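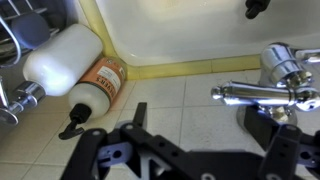 Abb. 7: Greifer im Bad, zwei liegende Flaschen vor dem Wannen- bzw. Duschrand

5 Arbeiten in Bad und Dusche

Schön, dass Sie bis hierher gekommen sind! Wenn Sie die Grundeinrichtung aus Kapitel 4 hinter sich haben, kennt Ihr Lolleo bereits Flur und Küche, und nun darf er ins Badezimmer. Dieser Raum verlangt ein wenig mehr Sorgfalt als die anderen, denn glänzende Flächen, glatte Fliesen und runde Flaschen kommen hier auf wenigen Quadratmetern zusammen. Nehmen Sie sich beim ersten Mal ruhig Zeit und bleiben Sie bitte dabei, bis der Durchgang beendet ist.

5.1 Bevor Sie beginnen

1. Wischen Sie den Boden trocken, auch in den Ecken und entlang der Fuge am Wannenrand, wo sich gern noch etwas Wasser hält.
2. Schalten Sie das Deckenlicht ein. Ist die Mitte des Raums deutlich heller als der Rand, hilft oft schon eine zweite Lampe oder eine geöffnete Tür.
3. Drehen Sie alle Armaturen fest zu. Hebel, die weit in den Raum ragen, markieren Sie in der Carex-App als Sperrbereich.
4. Prüfen Sie die Finger des Greifers auf Seifenreste und wischen Sie sie mit einem weichen, leicht angefeuchteten Tuch ab. Denken Sie auch an die runden Löcher in den schwarzen Platten, dort setzt sich mit der Zeit gern etwas fest.
5. Legen Sie den Handstopp so ab, dass Sie ihn ohne einen Schritt erreichen.

VORSICHT
Betreiben Sie das Gerät niemals, während Wasser läuft oder jemand in der Wanne oder Dusche ist. Kinder und Haustiere bleiben bitte vor der Tür.

5.2 Liegende Flaschen aufnehmen

Eine Pumpflasche, die auf der Seite liegt, ist für den Greifer schwieriger als eine stehende, weil sie wegrollen kann und der Spender nach einer Seite vorsteht. Gehen Sie deshalb in dieser Reihenfolge vor:

1. Wählen Sie in der App »Einzeln aufnehmen«. Liegen zwei Flaschen so dicht beieinander wie in Abb. 7, beginnen Sie mit der vorderen.
2. Lassen Sie den Greifer mit geöffneten Fingern über den Flaschenkörper fahren. Gegriffen wird immer am Körper, nie am Pumpkopf und nie an der gebogenen Tülle.
3. Stellen Sie die Annäherung auf Stufe »Sanft« und bestätigen Sie.
4. Warten Sie, bis die Anzeige ruhig leuchtet, und geben Sie erst dann das Anheben frei.
5. Lassen Sie die Flasche auf einer ebenen Fläche abstellen und wiederholen Sie den Vorgang mit der nächsten.

Hinweis: Verchromte Teile spiegeln ihre Umgebung, und dadurch kann die Erkennung einen Gegenstand melden, den es dort gar nicht gibt. Erscheint der Code 209, halten Sie den Durchgang bitte an, hängen ein mattes Tuch über die Armatur und starten die Erkennung neu.

Hinweis: Drahtkörbe und Duschablagen gelten als feste Hindernisse. Bitte lassen Sie nichts daraus entnehmen, denn ein Finger kann sich zwischen den Stäben verhaken.

5.3 Nach der Arbeit

Fahren Sie den Arm in die Ruhestellung, schalten Sie das Gerät aus und trocknen Sie die Finger gründlich ab. Tragen Sie den Einsatz anschließend in das Wartungsblatt ein. Nach 300 Greifvorgängen im Bad steht die Sichtprüfung aus Kapitel 9 an. Ersatzfinger bestellen Sie unter dem Stichwort Zakico.

Stand: 19.1.26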